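Ando há dias a pensar numa coisa e preciso de a partilhar convosco (desculpem o fio comprido, já me conhecem!): porque é que uma música ouvida na adolescência fica cá dentro para sempre, e o que li ontem à noite já se foi?

Ontem, na Pastelaria Nemis, passou no rádio uma canção que eu não ouvia desde os 14 anos. Cantei a letra inteira, de cabeça, com o galão a arrefecer à frente. E não me lembrava do que tinha ido lá comprar!

Parece que há um nome para isto, o tal pico de reminiscência: guardamos muito bem o que vivemos entre a adolescência e os vinte e poucos. Uns falam das emoções fortes, outros de ser tudo pela primeira vez – eu inclino-me para uma mistura das duas. 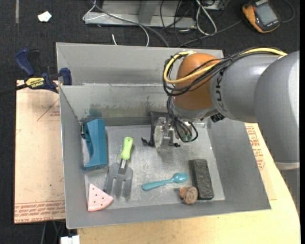 Mas a minha dúvida é outra. Será a melodia que segura as palavras, ou a repetição? É que eu ouvi aquela cassete até ela se gastar, no autocarro para Ronmont, ida e volta, um inverno inteiro. Se tivesse lido um poema tantas vezes, também o saberia hoje?

Resolvi experimentar em casa, sem ciência nenhuma. Escolhi um poema de 20 versos e vou lê-lo em voz alta 3 vezes por dia, sempre ao pequeno-almoço, ao almoço e antes de dormir. Metade vou cantá-la, com uma melodia inventada por mim (pobres vizinhos).

Daqui a 23 dias paro, deixo passar um mês e vejo o que ficou – prometo contar, mesmo que seja uma vergonha.

E vocês, que canção ainda sabem de uma ponta à outra sem querer? Contem-me tudo, que eu leio e respondo com calma logo à noite!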